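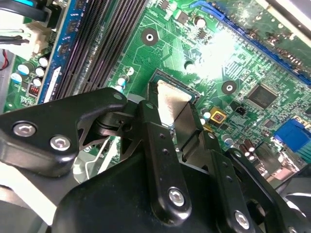
Visit to Protadari: notes for the equipment budget

Xuelian Liang and I spent a morning in June at Protadari, a shop that repairs and refits computer boards. We are planning a board line of our own and wanted to see one running before we put money down. Suqin Yu, who runs the floor, had 2 arm stations going when we arrived.

The work we came for was CPU placement. The gripper takes the processor by its edges and brings it to the socket at a tilt. Space is tight: the RAM slots run close on one side and there are capacitors near the corner of the socket. Xuelian asked how much room the fingers need. Suqin Yu said to measure our tallest part near the socket before choosing a gripper, and to get the supplier to try it on our own board. They skipped that step with their first set of fingers and had to reorder.

What it costs

The arm was the easy part of their budget. The items that ran over were fixtures, spare fingers and the hours spent teaching positions. Each new board model needs its own fixture. They have handled 174 board models so far, and many came in small lots that never paid back the setup. Those now go to the hand bench, where Baoshan Cheng works.

Our quote from Favotow has $4000 for tooling. Baoshan thought that would cover our first few models with little left for spares. He would buy 2 full sets of fingers at the start, as a worn set stops the station until a new one arrives.

Pristex, the other supplier on our list, includes training but charges for the wrist camera separately. We need both quotes on the same basis before we compare them.

Still to settle

- Length of the service contract, and whether it covers travel
- Who on our side learns to teach positions (Zeyu Qin has asked to)
- Power and air at the bench by the north wall
- Scrap allowance for bent socket pins during setup

I would hold off on a second station until the first has run for a few months. Protadari bought theirs together and one sat unused through the winter.

3 comments | 11 shares

Related posts
Leasing or buying a bench arm
What we paid for fixtures last year
A morning at the Long parts fair

Contact us | Copyright, all rights reserved | Back to top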